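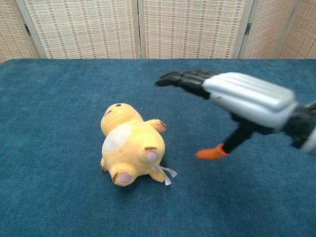
Craft stall table coverings: carpet or cloth?

duygu_makes
21 June 2024

Hi all, first time doing the Plindon toy and craft fair in September and I'm stuck on what to put on my table. I sell soft toys (mostly small animals, a few dragons) and last year at a friend's stall I used a white cotton sheet, which creased like mad and showed every crumb. I've got my eye on a piece of blue carpet offcut instead. Has anyone used carpet? Is it daft?

PlushMpho
Not daft at all, I've had carpet on mine for 2 years. Toys don't slide about when people pick through them and you never have to iron it. Go for a short pile and get it cut with a bit extra so it folds over the front edge. Blue is lovely with yellows and creams, they really pop!

ozan_u
Going to disagree. Carpet is heavy, it smells when it's new, and it collects fluff from everything you sell. I tried it once in Clundell and spent the whole morning picking bits off with tape. A decent felt does the same job and rolls up under your arm.

PlushMpho
Felt pills though. Mine looked like an old jumper after one summer.

ozan_u
Cheap felt pills. Mine was £7 a metre and it's been fine.

duygu_makes
Hmm, the offcut is free from my brother-in-law so that's swaying me a bit. What about behind the table? Last time there was a stall right at the back of us selling neon phone cases and all my photos had them in.

Lucimara B
Folding screen! I wouldn't be without mine. Four panels, woven, very light, stands up on its own if you keep a bit of a zigzag in it. Paid 33 quid second hand. Get a plain or pale one so it doesn't fight with the toys, and check the hinges before you hand over any money. One of mine had lost its screws and the whole thing folded up on a lady's tea.

ozan_u
Fine indoors. Outside it's a sail.

Lucimara B
Well yes, but Plindon is in the hall.

daranee
Whatever you use, sit most of the toys up. I lay mine flat for ages and kids walked straight past, they want to see a face. I prop them with little bean bags at the back.

PlushMpho
I like one or two lying down, looks like they're having a nap :)

duygu_makes
Thanks everyone! Carpet and a screen then (sorry Ozan). Does anyone know if the tables there are the 70 cm deep ones? I want to get it cut this week.

daranee
They were last year. Ring the hall and ask before you cut anything though, they've been talking about new ones.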